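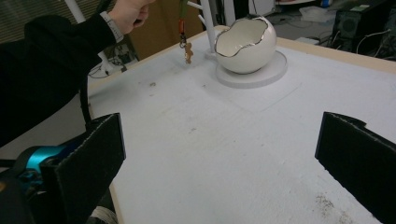 Sheyla Taipe writes that pilgrim medals in the Mondstead collection were once polished before study, and asks that the practice be discouraged in print. The guidance below follows her request.

Home | Guides | Collections | Contact

Recording a Pilgrim Medal

1. Put on clean cotton or nitrile gloves. Do not polish the medal or scrape the lettering.

2. Assign a number before any other step. The Mondstead register runs from 1 to 410, and new entries continue from there.

3. Record the saint or shrine named in the inscription. Copy the letters exactly as struck, including errors — a misspelled name may identify the workshop.

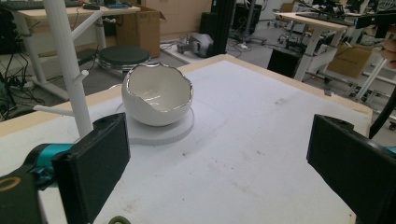 4. Note the suspension loop, its direction, and any sign of wear. Medals carried on a rosary are often worn on one face only.

5. Weigh the medal and enter the result in grams. Where the shrine is uncertain, write "unattributed" and leave the field open for later review.

6. Store each medal in its own acid-free envelope.

Comments (2) 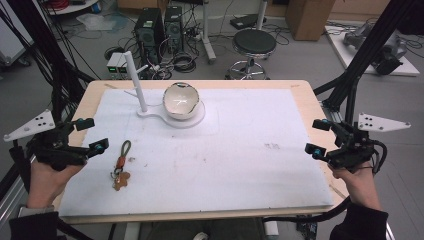

Desta Moges: Should step 3 apply to Greek inscriptions as well? We have 71 medals with mixed lettering and no agreed method.

Sheyla Taipe: Yes. Copy the Greek first and place any transliteration in the notes field.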